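3.2 Shared snack tins and the order in which they empty

Biscuit and sweet tins are often kept in use long after their first contents have gone. In the workplaces we studied, an old tin on a side table served as the common store for whatever people brought in: single-wrapped crackers, small cartons of sweets, packets left over from a trip. We followed 8 tins at two sites, the Skandia office and the Tosamley workshop, until June. Items were logged when they went in and again when they were taken out, which gave 310 entries in all. Of these, 127 concerned individually wrapped savoury or sweet snacks.

The tins were not sorted by their users. Heavier and boxed items tended to end up against one wall, with soft packets pushed in beside them, and the rest of the floor was left bare or held only a few things. Wrappers were sometimes put back in with the food. This made it hard to judge from above how much was left, and several people told us they had stopped looking in a tin that still held something they would have eaten. Figure 4 gives a typical case, with the contents gathered on one side. 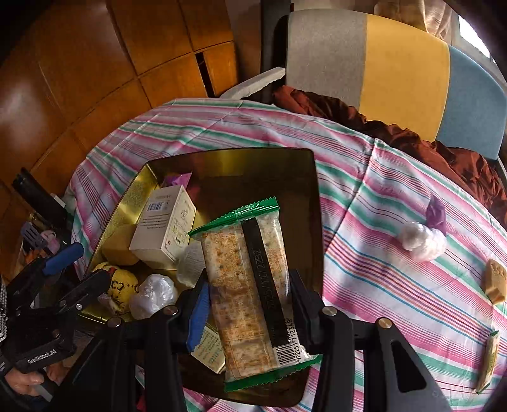

Figure 4. A clear-wrapped snack with green end seals, held above a gold-coloured tin. A white carton, a purple packet and a crumpled translucent bag are among the contents at the left.

Transparent wrappers had an effect of their own. A snack in clear film can be recognised without being picked up, even where the printing on it is small or in a language the reader does not know. In our log such items left the tin sooner than cartons of a similar size. Cartons were more often lifted, turned over and put back. Users said they wanted to find the date or the list of ingredients, and that small type on a narrow side put them off. The Wolde coding sheet, which we used for both sites, records this as "handled, returned".

Date codes were a further source of delay. On many wrappers the code is printed faintly or on a dark strip, and the order of day, month and year varies between makers. We did not try to work out expiry from the codes and entered them only as read, with a mark where a character was in doubt.

Depth also mattered. In the shallow tins at Skandia most items could be seen at once. The deep tin at Tosamley, known there as the Hesetti tin after the shelf it stood on, lay partly in its own shadow, and flat items at the bottom stayed longest. Two were still there when logging stopped.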